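Cenda sets aside money for robot arms, starts with simulation

17 December 2021

Cenda will buy 3 robot arms for its Brovton parts depot next year, but the company plans to finish its testing in simulation before it places the order.

The purchase is part of an equipment plan approved this month. The plan covers the arms, their grippers, mounting stands and a service contract. It also pays for computers and software licenses, which were bought first and are already in use at the company's office in Godley.

Engineers there have been running handling tasks in rendered workspaces, using different kinds of containers and shelf organizers. The work will help decide which gripper fingers go on the order.

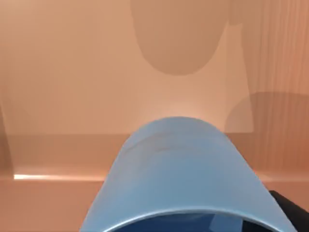 Gripper fingers are a small part of the cost of an arm, but they have caused delays for Cenda before. An earlier packing line at Brovton stood idle while replacement fingers were made, according to the plan. This time the company wants the finger shape settled before any contract is signed.

Baltasar Manzano, who manages equipment purchases at Cenda, said the budget was split into two parts for that reason. The first part pays for simulation and can be spent now. The second pays for the hardware and will be released in June if the test results are accepted.

Each task is to be run 100 times with each finger design under review. The results will be compared on missed grasps, contact with shelving and time per item. Manzano said the company had not set a single passing score, as some tasks matter more to the depot than others.

Shelving is a separate line in the budget. The Brovton depot has 216 storage bays, and the plan pays to refit 62 of them with open-front organizers that an arm can reach into. The other bays will stay as they are and will be picked by hand.
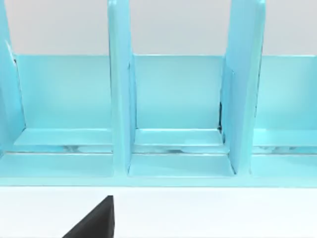
Eusebio Moya said the refit should have been priced before the arms, and that he would like to see the cost of floor work and safety fencing added as well. He said those items were left out of the last equipment plan and had to be paid for out of the repair budget.

Manzano said fencing quotes had been requested and would be added to the plan when they come in. Floor work has not been priced.

Cenda has asked two suppliers for bids. Arrieta, which services the depot's conveyors, is one of them. The other has not been named. Bids will stay open until the hardware money is released.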